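ok so my laptop finally did the thing where it just. stops. mid spreadsheet. fan screaming, then black. thread bc I spent my whole evening on this and someone should get some use out of it

first: I did NOT lose everything. I lost 2 days. the backup was set to run at night and guess who closes the lid at night

so if your backup is scheduled for 3 am and your laptop sleeps at 3 am you don't have a backup. go look. I'll wait

on mine the setting was under power, not under backup. of course it was. "allow wake timers" or something like that, depends on your version. switch it on for when it's plugged in, leave it off for battery or it'll cook itself in your bag

ok the actual problem. took the bottom cover off. eleven tiny screws, two of them longer than the rest, so draw yourself a little map on paper and stick the screws to it with tape. I didn't last time and one went in the wrong hole and made a bump by the trackpad that's still there

dust. so much dust. it was like felt. I peeled it off the heatsink in one peice

hold the fan still with a fingertip when you use canned air!! Don't let it spin up like a toy. yes it's fun. no, don't

Simin Nazari (hi Simin, thank you, I owe you dinner) told me to check the drive health before I put the cover back and celebrated. glad I listened. drive is fine-ish. reallocated sectors: 2. which she says is watch it, don't panic

I'm panicking a little

so now shopping for an external. wants: plugs in without its own power brick, survives a backpack, doesn't need an account. WHY does a hard drive want me to make an account

looked at the Skulgate one. small, quiet, cable's about as long as my thumb. returned it. the cable is built in so you can't even swap it

Clalesum has one with a normal cable, software optional, 325 GB free after I moved all the photos over. That's the one I kept. no it's not fast. it's a backup, it can take all night, I'll be asleep

someone asked if I just use cloud. I do for the work stuff. for the rest my upload speed is a joke, first sync would've finished in April

format it before you put anything on it. if you go between a mac and windows pick exfat. if you only ever use one, use that one's own format and save yourself the weird permisson stuff later

and label it. like with a physical label. I have three black rectangles in a drawer and one is a dead phone battery pack
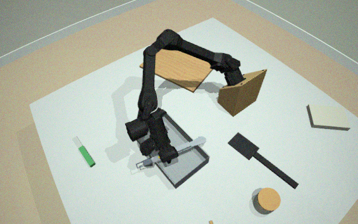
next bit is the restore test, which I'd never done in my life. pick one folder, one you'd be sad about, and restore it to the desktop. open some files. not just look at the names, OPEN them

mine worked except for one old budget file that came back as zero bytes. checked the original, also zero bytes. so that's been dead for who knows how long, cool cool

temps after the cleaning: way down. fan comes on for video calls and then shuts up again like it used to. I forgot what quiet sounded like

also took it by Başaran, the repair place by the bus station, to ask about the battery. guy pressed on the trackpad, said not swollen, didn't charge me. go there if you're in Gondevness, they're nice

still need to do my mom's computer. she has never backed up anything. she has everything on the desktop. the ACTUAL desktop, you can't see the wallpaper

will post the screw map for this model tomorrow if I can read my own handwriting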